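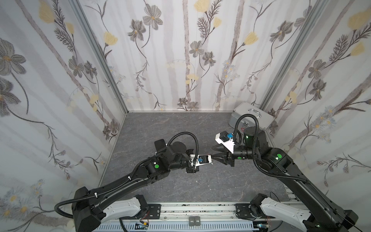

Section 6. Running the Open Day Demonstration

Print this page | E-mail this page

This section covers the two-arm demonstration at the Selvanayagam site. Complete Section 5 (power and network) before you start. One operator runs the arms and one host talks to visitors. Do not combine the two jobs.

6.1 Before visitors come in

1. Wipe the gray floor of the enclosure with a dry cloth.
2. Check that the metal case is in the back-right corner. The stored positions assume it is there.
3. Look along the black cable conduit on each arm. Each loop must hang free and clear of the other arm. Replace any missing tie.
4. Turn on the Flostar controller and wait for the ready tone.
5. Load program 184 and run it once at low speed. It brings the two grippers close together over the floor and holds them there.

CAUTION: The grippers pass very near each other in program 184. If the fingers touch, press stop and repeat the alignment in Section 4. Do not bend the fingers back by hand.

6.2 Phone handling

1. Stop both arms and set the phones on the floor of the enclosure.
2. Use only phones from the demonstration kit. Do not accept a phone from a visitor.
3. Load program 196. Keep the speed setting at 450 or lower.
4. Start the left arm. It picks up one phone by the side and holds it upright.
5. Leave the right gripper open and pointing down until the host has finished speaking.
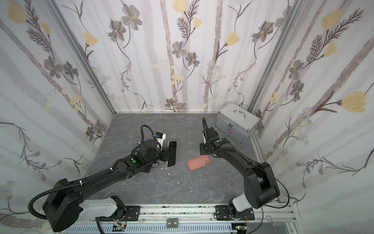

6.3 During the visit

1. Keep visitors behind the floor line. The host stands at the left end of the line.
2. Allow one question break per group, with both arms stopped.
3. If error 502 shows on the controller, end the run and call Shiuli Miah. Do not restart in front of a group.

NOTE: Groups from Plornon and Grornar use the same program. Only the talk is different. Both scripts are in Appendix B.

6.4 Closing down

1. Return both arms to the rest position.
2. Take out the phones and put them on charge.
3. Turn off the controller, then the main switch.
4. Sign the run sheet and leave it with Sajib Sivakumar.

Revised 2026-02-01

Print this page | E-mail this page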